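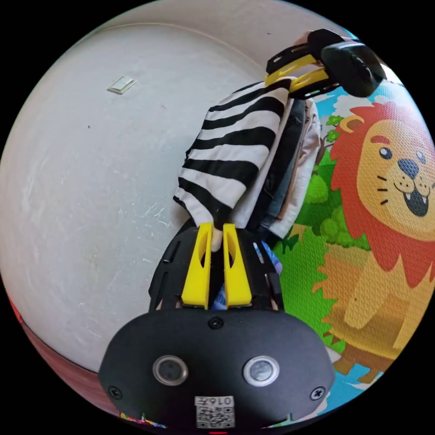
Cloteo: Collecting Two-Handed Clothes Handling Examples with Hand-Held Grippers

Group members: Carla Darwish, Walid Chidiac, Feng-yi Cheung
Supervisor: Noura Bataineh
Skevoncombe College, Robotics Project Course
Submitted 6th January

1. Summary

Our project was to collect a set of examples that a learning system could use to pick up, spread and fold ordinary clothes with two arms. We did not build the arms and we did not write the learning code. Both belong to the Zeman group, which supplied the hand-held grippers and will train on what we recorded. We were responsible for the task list, the recording, the checking and the labels.

We recorded 981 episodes. After checking, 179 were removed. Of the ones we kept, 433 use both grippers on the same garment for at least part of the time, and those are the ones the Zeman group was most interested in.

2. Background

Cloth is hard for a robot. A cup has one shape, and if you know where the handle is you know where the rest of it is. A shirt dropped on a bed can lie in any number of ways, and touching one part moves the others. Writing rules for this by hand has been tried many times and the rules get long very quickly.

The other way is to show the system a lot of examples and let it learn which movement goes with which view. The examples can be made by driving a real robot arm by remote control, but this is slow and the arm has to stay where it is bolted down. With hand-held grippers a person does the job directly, using fingers of the same shape as the robot's. The recording then has the view from the gripper, the path the gripper took through the room, and how far the fingers were open at each moment.

The main gain is that you can go to where the clothes are. Most people do not fold on an empty lab bench. They fold on a bed or a sofa with other things already on it, and we wanted examples that had that in them.

3. Equipment

Each person recording used a pair of grippers, one for each hand. The fingers are yellow and have an oval opening in them, so they bend a little around what they hold. This matters for cloth. With stiff fingers Walid found that a single layer of T-shirt slid out whenever he pulled at an angle.

Every gripper has a number and a code on a label on the body. At first we didn't write down which gripper was in which hand, and in the first batch we had to work it out afterward by watching the recordings. From then on, the number of the left gripper and the number of the right gripper went into the log before anything else.

Recordings were copied each evening to a shared drive and opened in Plasden, the viewing and labeling program the Zeman group uses. Plasden shows the left and right views next to each other with a bar underneath for how open the fingers are.

4. Task list

We began with a long list and cut it down after the first batch. The tasks we kept were:

Pick one garment out of a pile without dragging the one next to it.
Hand a garment from one gripper to the other.
Hold a garment by two points and stretch it flat in the air.
Lay it down and smooth it.
Fold it once, then again.
Put it on a stack.

A full episode runs through all of these with one garment. A short episode covers one or two of them. Carla argued for more short episodes, because a full one that goes wrong at the last step is hard to use. Feng-yi wanted more full ones, as the joins between the steps are where a robot usually gets stuck. We ended up doing both and marking which was which.

We dropped two tasks from the list. Buttoning was beyond what the fingers could do. Turning a sleeve right side out could be done, but it took so long that the person's arms got tired and the movements turned jerky.

5. Rooms and garments

We recorded in bedrooms and living rooms in Skevoncombe, in homes of people who had agreed to it in writing. Yara Kanaan from the college's ethics office read the consent form and asked us to add a line saying that a person could have a recording deleted later without giving a reason. We added it. Names, letters and screens were to be put away before recording. Apart from that we asked people to leave the room as it was.

We wanted a wide mix of garments: jeans, T-shirts, sweaters, thin things, thick things, plain and patterned. Stripes turned out to be useful to us in labeling. On a striped top you can see at once which way the cloth is running and where a fold has started, and two people labeling the same episode nearly always marked the same moment. On plain black cloth they often didn't.

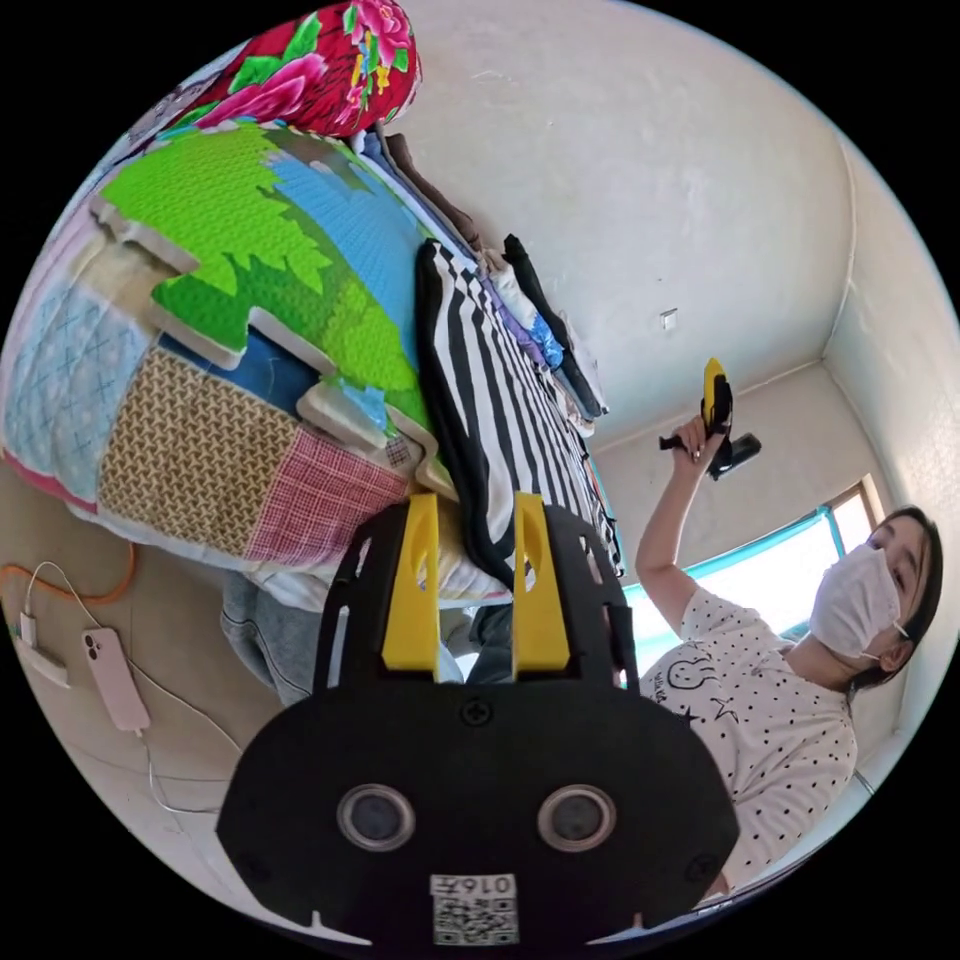

Figure 2. Recording in a bedroom, with folded clothes along the bed and a striped garment on top of the pile.

Bedding caused more trouble than we expected. A quilt is soft, so a garment pressed down on it sinks, and a finger that would slide under a hem on a table pushes into the quilt instead. The person recording had to learn to lift the edge from the side. We think this is worth having in the set, as a robot will meet the same problem.

6. How a session went

One person recorded and one kept the log. Whoever was recording held both grippers for the whole episode and was not allowed to put one down and use a bare hand. This was the rule we broke most often without noticing. It is very natural to reach out and straighten a collar.

Before the first episode in a room, the recorder walked slowly around the bed or table with both grippers held up, pointing them at the walls and furniture. The tracking needs this to find its place. If the walk was rushed, the path came out with jumps in it and we had to start over.

Each episode began and ended with the fingers open. After each one the log keeper wrote down the garment, the task, the gripper numbers and a note if something had gone wrong. The garment was then shaken out and dropped again before the next one. Walid's notes from the early sessions say things like "bad" and "ok I think", which were no help later on, so we agreed on a fixed set of words.

We changed places when the recorder asked to. The grippers are not heavy, but holding one up while the other works makes the shoulder ache, and you can see it in the data as a slow droop.

7. Checking and labels

All episodes were watched once from start to finish in Plasden. We marked the moment each grip began, the moment it ended, and which step of the task it belonged to. A part of the set was labeled a second time by a different person to see where we disagreed.

The 179 episodes we removed fell into these groups, starting with the most common:

The tracking path jumped or stopped.
A bare hand touched the garment.
One gripper's view was blocked by cloth for most of the episode.
The garment was dropped and the recorder started again without ending the episode.

We kept episodes where a grip slipped and was then recovered. Our supervisor asked us to think about this carefully, as a slip is a kind of mistake. Our reasoning is that a robot will slip too, and it needs to have seen what to do next. These episodes carry their own label so they can be left out if the Zeman group prefers.

Most of the disagreement in the second labeling was over when smoothing ends and folding begins. Feng-yi wrote a short rule for it: folding begins when an edge leaves the surface and does not come back to the same place. Using the rule, we went back over the episodes we had already labeled, which took up most of one week in January.

8. What we would change

The log should be filled in on a form with fixed choices. Ours was a shared text file and it had to be cleaned up by hand.

We should have asked for left-handed recorders. All three of us are right-handed, and in nearly all of the two-handed episodes the left gripper holds still while the right one moves. A system trained on our set will probably copy that.

There is too little thick clothing. Coats and heavy sweaters are in the set, but not enough of them, and they behave differently from T-shirts when they are held by two points.

The stretching step needs a better description. We told recorders to stretch the garment flat, and some pulled hard while others barely pulled at all. The grippers do not measure force, so there is no way to tell the difference afterward except by looking at the cloth.

9. Division of work

Carla Darwish wrote the task list, arranged the rooms and recorded. Walid Chidiac recorded, looked after the grippers and handled the copying. Feng-yi Cheung recorded, ran the labeling and wrote the rules for it. All of us wrote parts of this report. Noura Bataineh read two drafts.

The labeled set and the cleaned log have been handed over to the Zeman group. The consent forms are held by the ethics office.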